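Government and Community, Unit 2 report
Nov 16, 2022

## Who should run Prarkum Middle School?

In April the Ploldale school board voted to hand daily control of Prarkum Middle School to an outside manager, the Kvaran Education Trust. Our group read the board minutes, went to one public meeting and gave a short survey to parents.

The agreement lasts six years. Kvaran picks the principal and sets the schedule. The district still owns the building and pays for buses. Teachers can stay, but they have to reapply.

We handed out 50 surveys at the Tostent branch library and got 20 back. The main question was whether parents felt they had enough notice before the vote. Six said yes. The rest said no or left it blank.
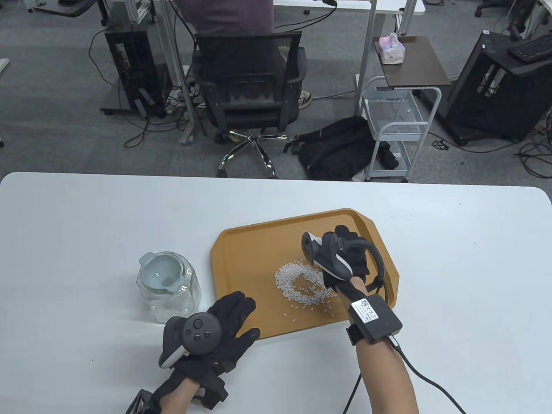
Parents who wrote comments mostly asked about special education and whether the lunch program would change. The agreement covers special education on page 6. We could not find anything in it about lunch.

At the meeting, board members said test scores had been low for a long time and the district had already tried a new reading program. Speakers from the audience said the school needed more staff first.

### Problems with our method

Everyone we surveyed was at the library, so we missed parents who work evenings. We also should have printed the survey in Spanish.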